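Ticket: second batch of Millik wall paint doesn't match the first
Status: open, waiting on Drisside
Opened by: Rianne Peeters

Sun 25 January
Hi all, me again I'm afraid! I've got two tins of Millik matt, same name on the lid, same code on the label, and they're drying to different colours. Tin one did the chimney wall and it's lovely. Tin two went on the long wall and came up a good bit greener. You can see the join in the corner from the hallway.

Stuff I've tried so far: stirred it for ages, right down to the bottom (there was a thick layer of sludge, so I had high hopes). No change. Gave it a second coat and left it overnight. Still green. Painted a bit from each tin on the same piece of lining paper, so it can't be the plaster. The difference is there on the paper too, in daylight and with the lamp on.

Reply from Bram Van der Linden, Drisside
Hi Rianne, could you send the batch numbers from the base of both tins, please, and tell us how much is left?

Rianne again
First tin ends in 59, second ends in 68. The first is empty bar a scraping, the second is some 7 cm deep. My neighbour Torunn says to pour them together and start over, but there isn't enough in the first to make any odds, is there?

Bram
No, please don't mix them. We can tint a fresh tin to match if you tell us which wall you'd like to keep.

Rianne
The chimney wall please! A new tin would be great, and I'll happily post you the lining paper if it helps with the tinting. What I'm after is a dark teal that leans well towards grey, like the walls here, and our window frame is brown wood as well, so you can see why the greener one looks so odd next to it. I'm in all week for the delivery.

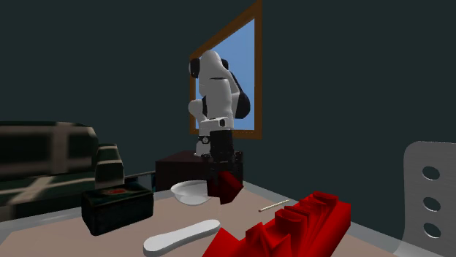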